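Washer belt, second attempt

The dryer is fine. The washer, a front loader I bought used when I moved to Ustgate, started squealing at the beginning of the spin cycle in July and by the end of the month would only reach full speed with a small load. The manual says drum speed tops out at 1400 rpm, which I have no way of checking, but towels were coming out heavy enough to drip.

I weighed a load to be sure. The same set of towels, dry, then straight out of the machine after a full spin, came out 2769 grams heavier. After the first repair attempt (cleaning the pulley with alcohol and putting the old belt back on) the difference dropped by 526 grams and then crept back up over nine washes. A glazed belt does this. Cleaning removes the polished layer from the pulley but the rubber itself has hardened, and it slips again as soon as it warms up.

Ribbed washer belts carry a code with the length in millimeters, the profile letter and the number of ribs. Mine had mostly worn off. I measured the length by wrapping string around the motor pulley and drum pulley, and got a figure short of what the parts diagram listed. That is expected. Elastic belts are sold by their relaxed length and stretch when fitted, so the string overstates it if anything, and I trusted the diagram.

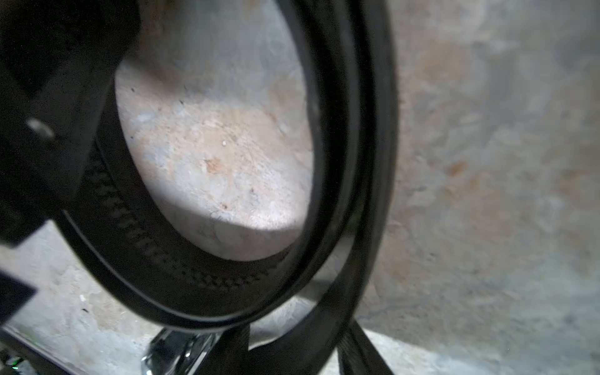
Fitting is the part that takes patience. An elastic belt has no tensioner. Seat it fully on the motor pulley first, start it on the rim of the drum pulley, and hold it there with a zip tie through one of the spokes. Then turn the drum pulley by hand until the belt rolls on. Cut the zip tie before going any further. Check that the ribs sit in the same grooves at both ends — one groove off and the belt will track sideways and shred its edge.

I ordered from Stulix, who had it in stock. Saleck was cheaper but listed two different rib counts on the same page and did not answer my email.

The squeal is gone. Towel test to follow once I have a few washes on the new belt. The door gasket is next, and it has a spring clamp I am not looking forward to.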